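Brellus Community Help > Home and Kitchen > Low vision

Making a kitchen easier to use with failing eyesight

Bujar Atanasov
Posted July 15, 2024

My father is 81 and has macular degeneration in both eyes. He still cooks for himself and wants to keep doing it. Since May he has had two spills and one small burn, all of them because he couldn't tell where something ended and the counter began. White plates, a clear measuring cup and a beige cutting board all disappear for him.

The counters are light wood and we are not replacing them. I got a quote from Shiferaw Kitchens for dark tops and it came to a bit over 3,000 with the sink cutout. What I have done so far is move him over to bright colored dishes. Yellow seems to be the color he picks out best. He also has trouble with the stove knobs and with knowing how full a cup is.

What else is worth doing that doesn't cost much? He rents, so nothing permanent.

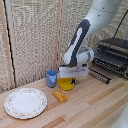 2 replies

Marlene in Dayton

My mother had the same diagnosis and lived alone for six years with it. What helped, in no special order:

Lighting first. We put stick-on LED strips under the upper cabinets, pointed at the back of the counter and away from her face. Glare is as bad as dark. If the counter has a shiny finish, put a matte mat where he works.

Stove knobs: raised dots from the fabric store, the puffy paint kind. One dot at off and one at medium. Don't mark every setting, she couldn't tell them apart when we did that.

Cups: get a liquid level indicator. It hangs on the rim and beeps. Hers was a Pustard and the battery lasted well. For cold drinks she just used a finger.

Cutting boards: get 2, one dark and one white. Onion on the dark one, anything dark on the white one.

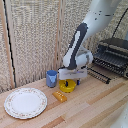 Contrast works at two levels and people usually only think of the first. There is the dish against the counter, and then there is what's in the dish against the dish. You have the first one covered, because yellow on light wood is easy to find by color even though both are fairly pale. The second is where my mother got caught. Something dark, like that blue piece standing up in the yellow, she would have seen right away. Scrambled eggs or corn in the same dish she would have chased with a fork. So keep a dark bowl too and let him choose by what he's eating.

Also look at edges. A rim in a different shade from the inside helps with pouring. You can put a band of colored tape around the outside of a bowl if it's hand washed.

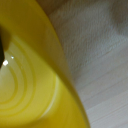
Rim darker than the inside of the bowl.

Ask his eye doctor for a referral to a low vision occupational therapist. Ours came to the house and spotted a rug I had walked past for years.

tdk43

Agree with most of that, but I'd skip the puffy paint in a rental. It came off our stove with half the lettering. Jondov makes peel-off bumps and you can move them if you get it wrong the first time.

Touch matters too, not only color. I lost most of my central vision and I go by feel for a lot of things now. I like a bowl with ridges in the bottom - the spoon tells me when I'm down to the end of the soup.
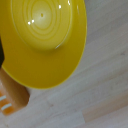 Raised rings in the base.

Other than that, put everything back in the same place every time. That goes for you when you visit as well. My daughter rearranged my spice drawer once and I put cinnamon in chili.

Long oven mitts, the elbow length ones. Get those before anything else on the list.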